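The Trerneck kitchen: our counter gallery
Pellwood Kitchens & Corners, May 1, 2020

Welcome to the gallery so many of you have been asking for! Trerneck is the kitchen we have been fiddling with since September, and the counter is the bit I love most. It gets used every day, it gets rearranged more often than it should, and it has a mosaic splashback I would happily stare at all morning. The idea from the start was to keep everything you need for breakfast and elevenses out on the worktop and still have room for a chopping board in the middle.

We started with the marble. It's white with grey veins running through it, and it makes every other colour sing — the teal most of all. I had a budget of 600 pounds for everything that wasn't nailed down and came in well under, mainly because the toasters, the boards and nearly all the jars were ours already. The plates were an Ekard order, and they took 19 days to turn up. Well worth the wait! 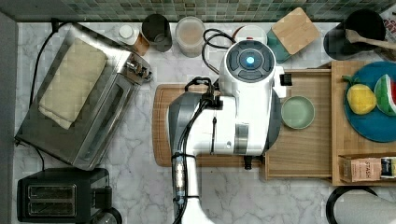

The counter from overhead, with the toaster oven and two-slot toaster on the left, and the plate of toy fruit above the tea on the right.

I can't tell you how pleased I am with the little wooden shelf unit. Raising a plate up and tucking the Stash tea underneath frees such a lot of worktop, and you can grab a teabag with one hand while the kettle's on. The pale green bowl has ended up in the wooden tray next to it, and I like it there so much that I've given up looking for a better home. A folded cream towel lives on top of the toaster oven between jobs (it comes off before the oven goes on, please, every time). Wooden spoon in the black holder in the corner, where a right-handed cook will find it without looking.

The tiles deserve a paragraph of their own. They are small and glossy, in mottled greens, greys and teals, and we went through 14 samples before settling on them. I was after something a bit like a rock pool, and I think we got it. The grout is darker than the tiles, a tip from the Tóth tile shop, and it's very forgiving of splashes.
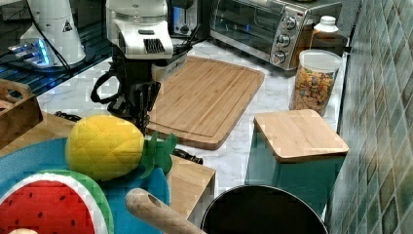 Hoops of cereal in a clear canister, the teal one with its bamboo lid in front, and a plush pineapple sharing a bright turquoise plate with the watermelon.

Isn't that cereal cheerful? Orange, yellow, red and green, all on show against the tiles. I used to hide ours in a cupboard and now I wouldn't dream of it. The teal canister was the first thing I bought for this kitchen and the whole colour scheme grew out of it, really.

The bamboo board has a groove all the way round for catching juice, and it wipes down in almost no time. Mine gets a rub with oil every 10 weeks or so, left overnight standing on its edge.

Next up in the gallery will be the Trerneck pantry, once the last of the shelves are painted.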